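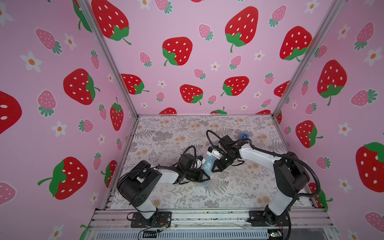
Kirui Two-Arm Bench Kit
Sold by Divwood
Price: $3,961 for the pair with rail. $874 for the accessory pack. Panels and covering not included.

I run the small parts counter at Divwood and write these pages after I've built the thing, which means they go up later than the manufacturer would like. I put the Kirui together in our shared workshop over most of June. Read all of this before you order.

What you get
2 arms, each with a gripper, base plate and cable set
One length of aluminum extrusion for the front rail
Four corner posts
One power supply
A bag of bolts, with a few spares of the size you won't lose

What's in the accessory pack
Wrist camera mounts, longer cables and a second set of gripper fingers. The kit page from Kirui calls this pack optional. If you plan to record anything from the wrist, it isn't optional, and I think it should be in the main box.

The rail
Both arms bolt to the one rail along the front of the work area, which is the best decision in the whole design. You can slide a base plate sideways, tighten it and be back at work in a few minutes. Kirui says the position repeats exactly when you return a plate to its mark. Mine didn't. Plan to recalibrate each time you move one, and scratch your own marks on the rail. The printed scale is a sticker.

Reach
The arms can meet near the middle of the floor with the grippers almost touching. They can also hit each other there. The supplied software has a collision setting, off by default, and I would turn it on before you do anything else.

Handling soft things
The brochure makes a lot of this. Bubble wrap and plastic bags are a fair test, and two grippers can do things with a bag that one can't. What the brochure leaves out is how much patience it takes. Thin plastic folds where it likes, and see-through plastic is hard on cameras. If your project depends on packing bags all day without a person nearby, I wouldn't buy this for it.

Cables
Leave more slack at the wrist than the manual shows. A loop that looks too big with the arm folded is about right with it stretched out. Keep the loose wiring under the base plates tied down, a job I kept putting off.

Walls and floor
Any covering will do. Kirui sells a plain gray set and claims it improves camera results. I saw no test behind that claim. Wallpaper with fruit on it costs less and a busy pattern makes you find out early whether your setup only works against a blank wall.

Service life
Rated for up to 1,000 hours between services. I haven't run one that long and can't vouch for it.

Compatibility
Works with Wavex controllers. The Tiso adapter fits, but the connector is loose and I've stopped stocking it.

Returns
Unbuilt kits only, in the original box. Ask for Kimutai Owino at the counter.

Page last checked 30/11/2019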